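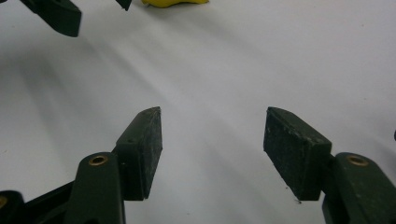

Report on the Visit to the Palumbo Paper Mill

In July, members of the Skultach Library Conservation Circle visited the Palumbo paper mill at the invitation of its director, Gwendolyn Ridgeway. The purpose of the visit was to see how the mill prepares its repair papers and to discuss supply for the coming year. The Circle was represented by Bernadette Alcantara, Mei Tran and the undersigned.

The party arrived shortly before 10 in the morning and was received in the former counting house, where Ms. Ridgeway gave a short history of the site. Paper has been made on this bend of the river under several owners. The present company took over the buildings after a long period of disuse and restored the millrace before it restored the roof, a decision which Ms. Ridgeway said she would not repeat. The river no longer drives any of the equipment, but water for the vats is still drawn from a spring above the road. It is tested each morning for iron, which can cause brown spotting in finished sheets.

The tour began in the fiber store. The mill works mainly with cotton and flax, and buys a small quantity of kozo bark for its thinnest papers. Bales are opened and sorted by hand. Ms. Tran asked whether the quality of flax had changed in recent seasons, as the Circle had noticed a slightly darker tone in its last order. The store supervisor, Yareli Barajas, confirmed that a new supplier had been used for that batch and that the mill has since gone back to the former one. She offered to exchange any unopened packages.

From there the group moved to the beater room. Two beaters are in use, and both were running during the visit, so conversation was limited. The length of beating has a strong effect on the finished sheet - a short beating gives a soft, open paper, while a long one gives a hard paper with a distinct rattle. The Circle's usual repair paper falls toward the softer end.

The vat room was the part of the visit most members had looked forward to. Sheets were being formed for an order of endpapers, and visitors were permitted to try the mold and deckle under supervision. Ms. Alcantara produced a sheet that was judged fit to keep. The remaining attempts were returned to the vat. Members who wish to attend a future visit should note that the floor is wet at all times and that closed shoes are required.

Drying takes place in the loft, where louvered shutters are adjusted according to the weather. The loft is reached by a steep stair with a single handrail. Sized papers are hung a second time after the gelatin bath and then rested in stacks before trimming.

After lunch, the discussion turned to the coming year. The mill expects to raise prices on its kozo papers but will hold the price of its flax papers through the winter. It can supply half sheets on request, provided that orders are received two months ahead. Ms. Ridgeway also agreed to print the beating time on each package label, a request the Circle has made before.

The Circle thanks Ms. Ridgeway, Ms. Barajas and the vat room staff for their time. Samples from the visit are held in the upper drawer of the plan chest and may be examined during regular workroom hours. Requests to join the spring order should be sent to Mei Tran.

Verna Delacroix
Secretary, Skultach Library Conservation Circle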